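Putting up the shelves, finally

17 February 2025

The shelves for the back bedroom had been leaning against the wall since July. I bought them from Skelley, the secondhand place near the rail bridge, for less than the price of the brackets. Last weekend I ran out of excuses and put them up.

The house was built in 1949 and the walls are not all the same. The front rooms are plaster over brick. The back bedroom was added later and is drywall on studs, except for one stretch behind the door that is solid and that I still can't explain. My stud finder beeps at everything, so I went back to knocking and listening, then checking with a thin nail down low where the baseboard would hide the hole.

Notburga Widmer, who had this house before me, left a folder of notes in the kitchen drawer. Most of it is about the boiler. One page has the back bedroom on it, with the stud positions measured from the window corner in pencil. She was right about all but one of them. I wish I had found that page before I did the knocking.

I made pilot holes for every screw this time. In the old apartment I skipped them and split two boards in one evening. My rule now is to hold the bit up in front of the screw and look at both. If I can see the threads on either side but not the core, the size is right.

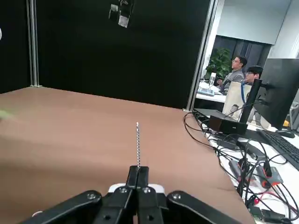 Twisted like a drill bit, point up.

The long shelf went up first, then the two short ones. The long one was out of level by 7 millimeters at the window end. I took that bracket off, filled the holes and started over, and that cost me most of an afternoon. The filler was an old tub of Prasside that had gone stiff around the edges but was fine in the middle.

I used 12 screws in all and spent 11 dollars on anchors for the solid stretch — too much, but the hardware store on Adjei Street was the only one open.

The shelves now hold the paperbacks, the atlas and a box of cables I should sort. I still need to paint over the filler. There is half a can of the wall color in the shed, if it hasn't frozen.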